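Is the Vanano spring music weekend worth it if I don't drink?

Posted in Campus Life > Events and Traditions

I'm a transfer student starting my second term, and everyone in my dorm has been talking about Vanano since the week I moved in. As far as I can tell it's an outdoor concert on the big field, free if you have a student ID, and classes are more or less a write-off the day after. The older students talk about it like it's the whole reason to go here. When I ask what happens, I get stories about who threw up where.

I like live music. I don't drink, and I'm not looking to be talked into it. I also have a lab report due that Monday, so if I'm giving up most of a Sunday I'd like to know what I'm getting for it. My questions are whether the music is any good, whether you can hear it over the crowd, and whether there's any point in showing up before the headliner. The school's own page says it's "an inclusive celebration of our shared community," and that tells me nothing.

Also, is the wristband thing real? One person on my floor says you have to get it in advance from the Movham Center and another says you can walk up.

3 replies

movham_basement_dweller

Go, it's great!! You don't need to drink, nobody will care. Just find a good group and wear sunscreen. I've been every year and I don't remember a bad one (lol). Wristbands, I think you just show up? I always had one from a friend.

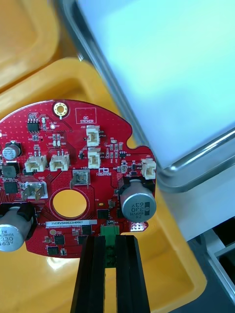

solderandsleep

I'd take the reply above with some salt. "I don't remember a bad one" may be the most accurate review of this event on the site.

I've gone twice sober, once because I was on antibiotics and once on purpose, so I'll try to give you a straight account.

The music is mixed, and the poster oversells it. The headliner is usually somebody who had a big song when you were in middle school. They play a short set, they call the school by the wrong name at least once, and the sound at the back of the field is mud. The student bands in the early afternoon are a better bet than people admit. They've practiced for it, their friends come, and you can stand close enough to hear the words. Last spring there was a brass group on the Lovau stage (the small one by the tennis courts) that I'd have paid to see. There were maybe three rows of people watching. Everybody else was still at a house party on Makokha Street.

As for hearing it over the crowd, stand to the left of the sound booth, as close to it as they'll let you. Whoever is mixing is mixing for that spot. If you drift up front after dinner time you'll get shoved a lot and have beer on your shoes, and I don't think there's a way around that.

What I don't buy is the line that drinking is a side issue and the day is really about bringing the campus together. The official page has said that for as long as I've been reading it. Meanwhile the student paper printed that campus safety took 173 calls over the weekend last year, and the response from the school was a water station and a hashtag. Maybe some of those calls were lost phones and twisted ankles — the paper didn't break the number down, so I wouldn't build an argument on it. But it's a strange figure for a picnic.

Would I go again? For 2 hours, yes. Get there at 2, see the student bands, eat something from the trucks (the lines are short then), and leave when the field fills up. You'll have the whole evening for the lab report and you'll still be able to say you went. That covers the social part, because most of the conversation afterward is just people checking that you were there.

Wristbands are real. You pick them up in advance at the Movham Center with your ID. There's a walk-up table, but the year I used it, it closed early, and the person running it didn't seem to know why. I wouldn't count on it.

quietfloor_west

Slightly different view. I don't drink either and I stayed the full day my first year, and it was fine until it got dark. What bothered me was being the default babysitter. Once your group figures out you're the sober one, you are holding bags, finding shoes and walking people home, and you miss the headliner anyway. So if you go, decide beforehand whether you're willing to do that and tell them. I didn't, and I spent the last set outside a portable toilet with someone's jacket.

I'm also not convinced the student bands are that good. The brass group was. The one after them did the same cover twice.

Agree on the wristband. Bring your physical ID, they wouldn't take the one on my phone.

Comment from the original poster: Thanks, this is more useful than anything I've heard in the dorm. I'm leaning toward the early afternoon plan. Does the Lovau stage schedule get posted anywhere, or do you just wander over and hope?

solderandsleep: It gets taped to the door of the Movham Center the night before. They've been promising to put it online since I was a freshman. Check it again in the morning, the times move.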